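**Acta de la reunión de seguimiento: comparativa de cámaras y controladores, banco simulado**

Fecha: 7/30/21
Lugar: sala técnica de Hilonholm
Redacta: Estrella Meléndez
Asisten: grupo de simulación, grupo de control, representación de Marras

**1. Acta anterior**

Se aprueba con una corrección. En el apartado de latencias, el valor correspondiente al controlador Likton figuraba en segundos y debe leerse en milisegundos.

**2. Estado de los ensayos**

El grupo de control informa de que la tanda de febrero queda descartada para la comparativa, ya que se ejecutó con la versión anterior del modelo de contacto. Los resultados que se discuten proceden de la tanda nueva: 864 ejecuciones con el controlador Likton y el mismo número con el Stasongate, con idénticas semillas y posiciones iniciales.

El Stasongate presenta menor error final de orientación. El Likton recupera antes la consigna tras un giro brusco, pero oscila a baja velocidad. Marras solicita que la oscilación se documente por separado y no se promedie con el resto de la trayectoria. Se acepta.

**3. Posición de la cámara cenital**

Se comparan dos alturas de cámara. La posición baja ofrece mejor resolución del marcador, pero deja fuera buena parte del suelo por delante del robot. La posición alta cubre el fondo de la sala y mantiene el marcador dentro del encuadre, en la zona inferior.

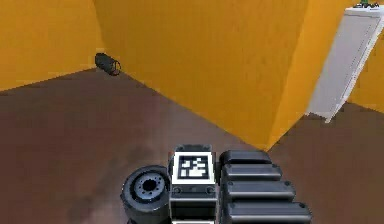
*Fig. 1. Sala simulada desde la posición alta. Marcador fiducial en la parte inferior central; cilindro negro al pie del rincón izquierdo del fondo.*

El grupo de simulación señala que las paredes amarillo anaranjado, casi uniformes, aportan poca textura al estimador visual. Se discute si conviene añadir marcas en las paredes. Control se opone: la comparativa debe cerrarse con el entorno actual, y cualquier cambio obligaría a repetir las ejecuciones de ambos controladores. Queda aplazado.

Sobre el cilindro, Marras pregunta si el tamaño aparente a esa distancia basta para el detector. No hay datos suficientes. Se medirá la tasa de detección en las dos alturas antes de decidir.

**4. Incidencias**

- Incidencia 3009: pérdida intermitente de la pose del marcador al girar el robot. Reproducida con ambos controladores, por lo que se reasigna al módulo de visión.
- El registro de par del Likton se trunca en ejecuciones largas. Hay un parche pendiente de revisión.

**5. Acuerdos**

- Adoptar la posición alta de forma provisional para los ensayos de navegación.
- Repetir 14 ejecuciones por controlador con registro completo de par. Responsable: control.
- Medir la detección del cilindro en ambas alturas. Responsable: simulación.
- Enviar a Marras los ficheros de configuración y las semillas. Responsable: E. Meléndez.

**6. Ruegos y preguntas**

Marras pide que las gráficas de error usen la misma escala vertical para los dos controladores. Se incorporará en la próxima versión del informe.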